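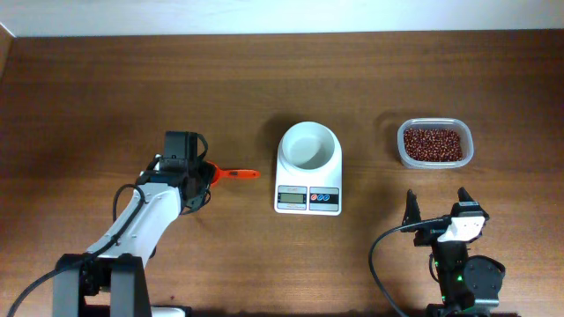
*Bean bench, Sunday. Scoop in the left gripper, bowl on the scale, beans at the back.*

Weighing task, second session. The target is 31 g of beans in the bowl, which any toddler could manage by eye and which has now eaten most of my weekend.

Aim for this block: 300 usable episodes towards the 1,000 we rashly promised Bristlow by the end of May. Left arm scoops and pours, right arm steadies the tub when it starts to wander. Both driven by hand for now, logged through Fuvlow as usual.

Notes while I remember them:

- Start every episode with the scoop already gripped. We tried letting the left arm pick it up off the table and the policy learned a great deal about fumbling for handles and very little about beans.
- Pour slowly near the target. My first batch has a lovely confident tip at the end that overshoots every time. If the model copies it, I have only myself to blame.
- Keep the corrections in. An episode where I go over and scoop a bit back out is worth having. Tag it `recover`, don't bin it.
- Bowl goes on before the scale is zeroed. Yes, again. I threw away a whole run last week over this.
- Scale switches itself off if I dither. Tap it between episodes.

Moved the tub further back this morning so the left arm has to reach properly. The old spot was so convenient that everything came out the same, and Salminen's replay test fell over the moment the beans shifted 2 cm. From now on, new tub position every ten episodes, and please write it in the log instead of "moved a bit" (my own entry, I know).

Right arm cable still loops across the table when the wrist turns. It hasn't caught on anything yet. Would like a clip on it before somebody else drives.

Escaped beans: count them as spilled in the episode notes, then pick them up. Do not flick them back into the tub mid-recording - Priltik's labeller marks that as a successful transfer.

To do: shorter pause at the start, second scoop size, vacuum.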